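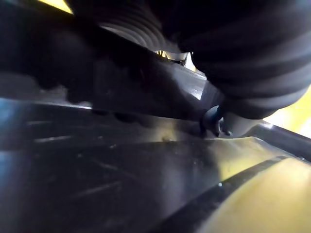
kestrel_ops wrote:
Check the thumb before you touch the grip force. We had the same fault on a Mabuza hand in July and lost two weeks to retuning.

tmarsh44 wrote:
Thumb reads fine at idle. To restate the fault: the hand pinches a flat board, holds, then the controller drops to safe state and opens. Log says "opposition torque out of range." Controller is a Landard, firmware unchanged since install. It trips at a limit of 2000 and also at 3000, so I doubt it's the limit.

pinion wrote:
Raising a torque limit to clear a torque fault is how fingers get broken. Put it back to 2000.

tmarsh44 wrote:
It's back. That was one run with the cell locked.
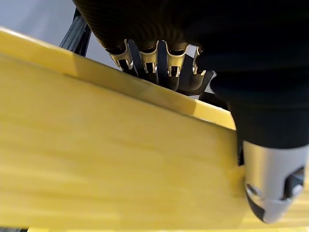 Re: Drops to safe state while holding board

kestrel_ops wrote:
Idle readings won't show it. Ours only appeared under load, with the thumb opposing all four fingers. The cable was pulling tight inside the covering.

pinion wrote:
Disagree. A tight cable gives you a spike. Post the trace, but I expect a slow climb, and that's sensor drift. Re-zero with the hand open and log 8 holds.

tmarsh44 wrote:
Trace is a climb over about 2 seconds, then the trip. Re-zeroed and ran the 8 holds. It still tripped on three of them.

kestrel_ops wrote:
So not only drift.

pinion wrote:
Or the zero isn't being saved. The Jasum config tool drops it on restart unless you write it to the controller separately.

tmarsh44 wrote:
I didn't restart between holds. I'll pull the thumb covering on Monday and look at the cable. Until then nobody reaches under a held board.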